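How do you lot do your year in review without it turning into a list of disasters?

Sieglinde Lenz
April 2019

Every February I write a family round-up for the relatives, and every year it goes out late. This one is now two months late, which my aunt has mentioned. My trouble is the content. We had a burst pipe, my husband's knee, our son failing his driving test (twice) and the dog eating a cheque. The good bits were a week at the coast and a decent crop of beans. If I put it all down it reads like an insurance claim. If I leave out the bad bits it's a postcard about beans. I did have a draft on the old computer, but the old computer has retired. How do other people choose what goes in?

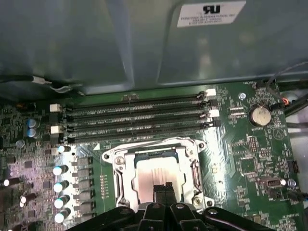 2 replies

Hauke Tiedemann

I've written ours for longer than anyone asked me to, and my rule is 5 items, no more. Pick them by what you'd still tell a stranger on a train. The knee probably goes. The dog and the cheque stay, obviously, and I'd open with them.

Don't go month by month. You get to June, find nothing happened in June, and start describing the weather. I also keep it under 323 words, a limit that came from the year my printer ran out of ink at that exact point and not one relative asked how it ended. My first effort was 1000 words and had a section on guttering.

As for your son, ask him first. Mine found out his cousins knew about his exam results and we had a quiet Easter. The burst pipe can have one sentence. Everybody has had a pipe.

And send it now. If your aunt complains, call it the spring edition.

Torner

just do photos with a line under each one. my mum only reads the bit about the dog anyway. what sort of beans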